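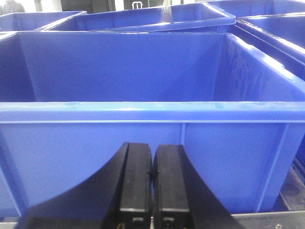
Roel Verbruggen schrieb:
Moin, also ich würde die Kartoffeln auf keinen Fall in Plastik einlagern. Hab ich ein Jahr gemacht, im Februar war die untere Lage Matsch. Holzkiste, Zeitung drunter, fertig.

moosgarten44 schrieb:
Kommt doch total auf den Keller an! Meiner hat gleichmäßig so um die 11 Grad und ich lagere seit Jahren in Kunststoffkisten, ohne Deckel natürlich. Matschig wird es bei mir nur, wenn ich die angestochenen nicht vorher aussortiere (und das vergesse ich jedes zweite Mal, selber schuld).

Trurari schrieb:
11 Grad ist aber schon zu warm, da keimen sie dir doch spätestens an Weihnachten?

moosgarten44 schrieb:
Die frühen ja, die späten halten bis März. Und was keimt, kommt halt in die Suppe, Keime großzügig raus.

kellerkind_brellach schrieb:
Danke euch schon mal! Ich hab dieses Jahr zum ersten Mal richtig viel, 40 Kilo, das meiste davon mehlig. Geerntet Ende August, das Kraut war da schon zwei Wochen welk. Waschen oder nicht waschen? Meine Schwiegermutter wäscht alles.

Roel Verbruggen schrieb:
NICHT waschen. Erde dranlassen, abtrocknen lassen, dann runter in den Keller. Schwiegermutter muss es ja nicht erfahren :-)

Clifford Melnyk schrieb:
Bei Roel klingt das immer, als gäbe es nur einen Weg. Ich bürste meine trocken ab und lege sie in Sand, wie die Möhren. Macht Arbeit, klar, aber im April hatte ich noch welche, die schön fest waren.

Roel Verbruggen schrieb:
Sand für 40 Kilo? Viel Spaß beim Schleppen. Und bei Möhren sag ich ja nix, da mach ich es auch.

Trurari schrieb:
Noch was: Äpfel bitte in einen anderen Raum, sonst treiben die Kartoffeln viel schneller. Bei mir standen die Boskop direkt daneben, das sah aus wie ein Urwald.

kellerkind_brellach schrieb:
Oh. Die Äpfel stehen genau daneben. Ich geh dann mal umräumen, melde mich wegen dem Sand noch mal!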